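The Ulley Round Table, After a Long Winter of Living With It

I have been promising a few of you a proper write-up of the Ulley table since I mentioned it in the comments under the bookcase post, and I kept putting it off, partly out of laziness and partly because I think furniture reviews written in the first week are close to worthless. Everybody loves a new table for a week. What you want to know is how you feel about it once the shine has gone and you've eaten soup at it forty times and quit noticing it's there. So I waited, and now it's February, and I have opinions!

A little background. We moved to a smaller place with one decent-sized room that has to be the dining room, the office, the sewing room and (on rainy weekends) the jigsaw puzzle room. The old table was a big rectangle that came from my aunt's farmhouse, a lovely heavy thing, and it stuck out into the walkway so badly that I had the same bruise on my hip for a whole year. I wanted something round. I wanted it light enough in color to cheer up a dark floor, and I wanted it to stay put when somebody leaned on it.

I looked at three. The Pidlow was the cheapest and had the nicest shape on the website, with a slim edge and a center pedestal, but when I tried one in the store it rocked if I so much as set my elbow down. The Howlader was beautiful and I mean really beautiful, the kind you run your hand over and sigh, and it cost 2000 dollars before delivery. I went back and visited it twice. Then I went home and ordered the Ulley for 1090, which was still a good bit more than I had meant to spend, and I've tried to be fair about it ever since.

Delivery first. It came in 2 boxes, one with the top and one with the base and hardware, and they arrived a day apart, so for one evening I was the proud owner of a very large wooden circle leaning against the hallway wall. The packing was good. Lots of cardboard, hardly any foam, and the corners of the base box had been reinforced, which I appreciated when I saw how the driver set it down.

Putting it together is a job for two people, whatever the leaflet says. The base goes on with bolts and a little curved washer that wants to fall off every time you turn your back, and my advice is to lay the top face down on a folded quilt, put all the bolts in finger tight, and only then go around with the wrench. I tightened the first bolt all the way before starting the second and had to undo it again. The wrench in the box is a flimsy little thing. Use your own if you have one.

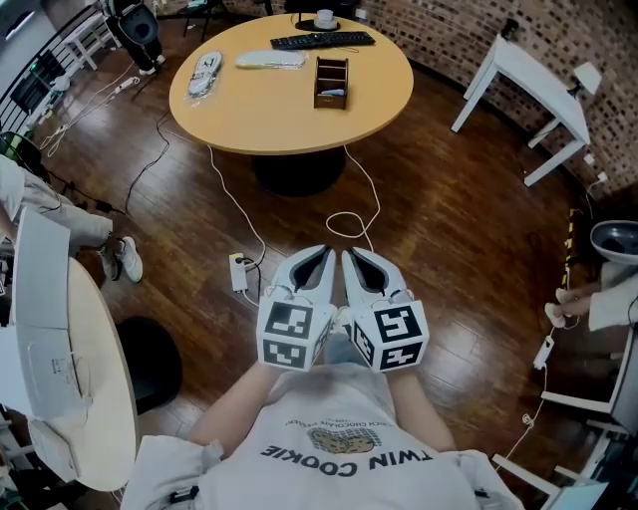

Once it was up, I was surprised by how much room we got back. A round table takes up less of a room than you'd guess from the numbers, mostly because you can slip past it from any side, and I haven't had a single hip bruise since. It seats four comfortably for dinner. We squeezed in 6 at Thanksgiving with the piano bench and a couple of folding chairs, and everyone had a place for a plate and a glass, though the gravy had to live on the windowsill and there was a certain amount of knee negotiation going on underneath. If you regularly feed six, I would go up a size.

The thing I like best is the round black base. It's set in from the edge just far enough that you can pull a chair up anywhere without straddling a leg, and still wide enough that the table doesn't tip. I've leaned on it with my full weight while changing a light bulb (please don't tell my sister) and it didn't budge. That alone puts it miles ahead of the Pidlow for me.

Now the finish, where I have more mixed feelings. Ulley calls it a hardwax oil, and it has a soft, low sheen that I find very pretty, especially in the late afternoon. It also needs looking after. Water is fine if you wipe it up before the end of the meal. Red wine is fine if you jump up that second. Tea, for some reason, is the enemy, and I have a faint ring near the window side from a mug that sat overnight when I had the flu. I've rubbed at it with the little tin of Zukora wax a neighbor swore by, and it has faded to where I'm the only person who sees it. I do see it every morning, though.
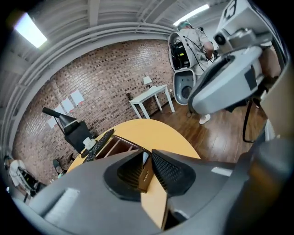 Re-oiling is something they suggest doing twice a year, and I did my first round in the fall. It's an easy hour or so of pottering, plus a night when you can't use the table, so plan on eating on the couch. Wipe it down, let it dry well, rub on a thin coat with an old T-shirt, and rub off whatever hasn't soaked in. The smell is mild and was gone by the next evening. I went on too heavy in one patch and it stayed tacky for a few days, so when I say thin, I mean thinner than feels right.

As a work table it does pretty well. The one drawback of a round top is that your forearms don't have a straight edge to rest on, and on a long day of typing I notice it. I've gotten used to sitting a little closer than I would at a desk. For sewing it's a bit of a nuisance too, as the fabric slides off the curve to the left and takes the pins along for the ride. For puzzles it is heaven, because everybody gets a side and there's no squabbling over the good end.

A couple of small gripes before I go put the kettle on. The felt pads that come with the base are thin and two of mine had worn through by Christmas, so buy better ones from the hardware store and put them on before you flip the table over. And the customer service people were friendly but slow when I wrote to ask about a replacement washer (mine rolled under the radiator, and there it remains). It took a couple of weeks and a second email, and then they sent me a whole bag of them.

Would I buy it again? Yes, I would, at the same size and in the same color. I still think about the Howlader now and then, mostly when I'm looking at the tea ring. If anyone has had one of those for a few years and has children or a cat, I would dearly love to hear how the top has held up, so do leave me a comment.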